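Cirley club bench log — drive carrier task, ticket 2044
Last updated: Saturday
7 min read

Status: open, mostly my fault

OK, writing this down while I still remember it, since Jasper asked me to stop keeping the log in my head. This is for the teardown routine we're building for the Sostier student challenge. The task sounds easy when you say it fast: arm goes in, grabs the blue drive carrier, pulls it straight up, sets it down. A person does it in seconds. Our routine gets to the carrier fine and then one of two things goes wrong. Either the fingers close too high and slide off the plastic, or they close OK and the lift stalls and we get fault 1343 (force limit) and everything stops.

What I already ruled out, so please don't send me back to these:

- power cycle of the controller, twice
- old waypoints left over from the memory task (I deleted the whole file and taught it fresh)
- air in the lines — we're all electric now, that's an old wiki page!!

Step 1. Check where the case sits

The tower lies on its side with the panel off, power supply toward the front of the table and the drive bay at the lower right. The gray printed plate goes on the left with the CPU in its pocket and the memory module in its slot. I left those parts alone the whole time because the processor task is somebody else's ticket and I don't want to be blamed for bent pins. The thing I wanted to know was whether the case creeps on the rails when the arm pulls. I put tape on two corners and ran the lift with the force limit turned down. The tape line on the front corner had moved. Not a lot, but you could see it without a ruler, and a small shift at the corner is plenty when the carrier only leaves you a narrow place to grab. 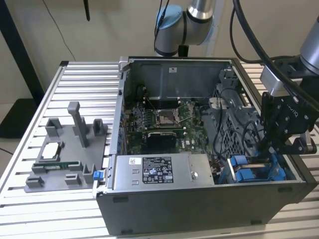

Step 2. Clamp it and run again

I borrowed the two toe clamps from the Lorkulgate kit (they're signed out under my name, I'll bring them back) and put them on the rails against the case. Ran it again at the slow setting. No creep this time, tape stayed put. Still got 1343 on the lift though, so the creep was a real problem but it wasn't THE problem. Fun evening.

Step 3. Look at the grip from the wrist camera

This is where I should have started. From the side view everything looks lined up and you feel great about it. From the wrist you get the carrier between the black fingers, with the stepped tabs at the top and that light gray metal tab going right across above them. I'd been so busy staring at the fingers that I never thought about the metal. My guess now is that we're pulling the carrier at a slight angle and it's catching on something up there, and the arm does the sensible thing and gives up. I posted that in the club thread and asked if anyone had a better idea before I went and retaught the whole approach.
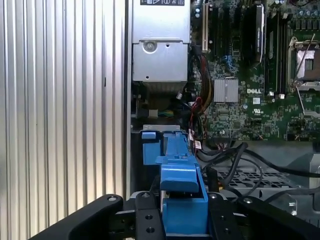

Jasper Van Hecke wrote back that he'd had the same fault on the practice case last term, and that for him it came down to the release tabs. He said you have to squeeze first, wait a beat, and only then start the lift, and our script starts both on the same line so the pull begins before the plastic has let go. He also said to stop raising the force limit every time it trips. Fair.

So I went and looked at the script and yep, close and lift are on the same line. I wrote that line. In February, apparently, with a comment next to it that says "fix later."

Step 4. Split the close and the lift

Changes I made:

- close is its own move now, with a 2 second wait after it
- lift starts slow and only speeds up once the carrier is clear
- approach point comes down a little lower so the fingers meet the wider part
- force limit back to the default (happy now, Jasper?)

I also parked the arm with the fingers open over the case and had a good long look before running anything. There are two blue release tabs at the top of the cage, tucked just under the metal bracket, and the bigger blue clips hang below them. I think I'd been treating all that blue as one piece when I taught the first grip point, which explains a lot.

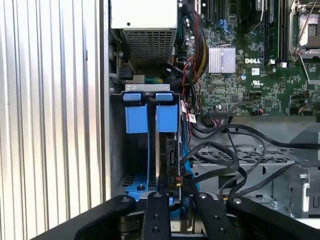
After that I did dry runs only, stopping short of closing, to make sure the new approach doesn't brush the cables on the way down. It cleared them every time, but the path feels tight on the motherboard side and I'd like a second person watching with a hand on the stop button before we do it for real at full speed.

Still to do:

- real pulls with the new script, slow first, then normal
- write the clamp positions into the setup sheet so the case goes back in the same spot
- ask the Phetsri team if their fingertip pads fit our gripper (ours are bare and I think grippier ones would help)
- delete the "fix later" comment

I'm in again Saturday after lunch if anybody wants to be the stop button person. Leaving the ticket open until we get a few clean pulls in a row.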